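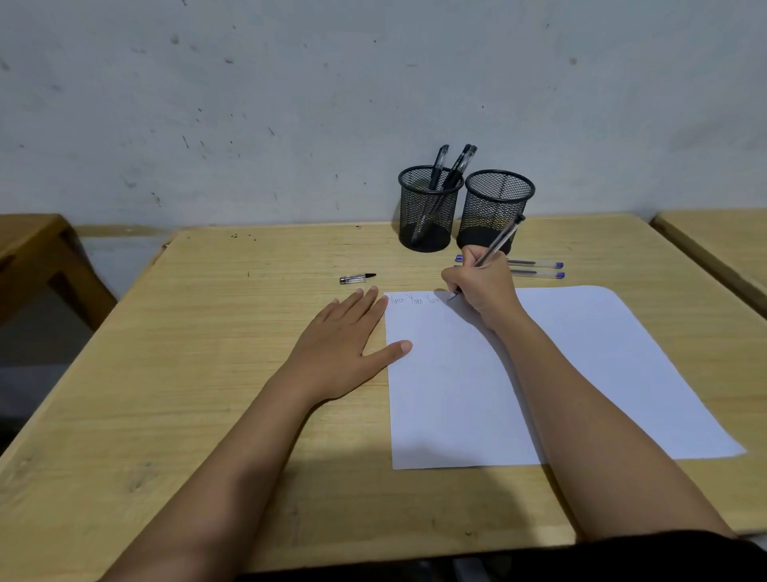 3.2 Handwritten diaries and the problem of the good citizen

Household time-use diaries have a well-known weakness: people fill them in on the last evening and make the rest up. Kravchuk and Lysenko's earlier study of tea drinking found respondents who had, by their own account, boiled the kettle at exactly 7:15 every morning for two weeks, including the morning of a power cut. We set out to see whether the same thing happens with food waste, where the motive to tidy up the record is stronger. People will admit to tea.

Participants were recruited in Clarnska through notices in the two grocery stores and the back pages of the Wumitz bus timetable, which has a wider readership than its punctuality would suggest. A total of 400 households agreed to keep a diary for 14 days in October. Each received a paper booklet, a kitchen scale and a page of instructions. The instructions asked for every item of food thrown away, the weight, the time and a reason. They also asked respondents not to change their habits during the study, a request that has never been obeyed in the history of the method.

The booklets were deliberately plain. An early version with printed categories ("spoiled," "leftover," "disliked") was dropped after the pilot, in which one household classified an entire casserole as "other." Free text takes longer to code but gives the respondent room to be evasive in an informative way. Entries such as "lettuce, old, my husband bought it" were coded under both spoilage and attribution of blame. The second code was added by Fan after reading the first stack of booklets and turned out to be the most heavily used in the scheme.

Coding was done by two readers working separately. Where they disagreed, Antoniuk decided. Most disagreements concerned bread, which respondents tend to describe as "gone to the birds." We counted this as waste unless the entry made plain that birds had been the plan from the start. Soup caused trouble of another kind, since respondents weighed it with the pot, without the pot, or, in one memorable booklet, by subtracting the weight of the cat.

Recorded waste fell steadily from the first day to the last. Taken at face value, this means that owning a kitchen scale cures wastefulness in two weeks. A duller reading is that writing down a spoiled cucumber is unpleasant, and that people soon find ways to avoid it, either by eating the cucumber or by losing the pen. The diary alone can't separate the two. We therefore compared the booklets with bin weights from the households that allowed it, as described in Section 3.3.

Figure 2 shows writing desks of the type found in the district.
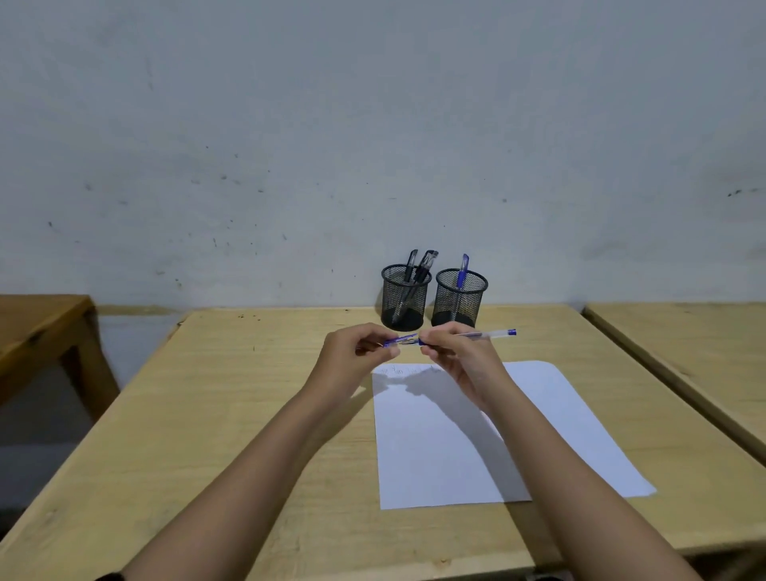
3.3 Bin weights

Of the participating households, a smaller group let us weigh their kitchen bins at collection. Assunção did the weighing, before six in the morning, and asks that the fact be recorded. Bags were weighed closed. Opening them would have given better data and cost us the goodwill of the entire street, so we accepted a coarser measure and subtracted packaging using the ratios in the Grasso survey. The bin weights held nearly level over the same 14 days in which the diaries improved so handsomely. The cucumbers, on the whole, were not being eaten.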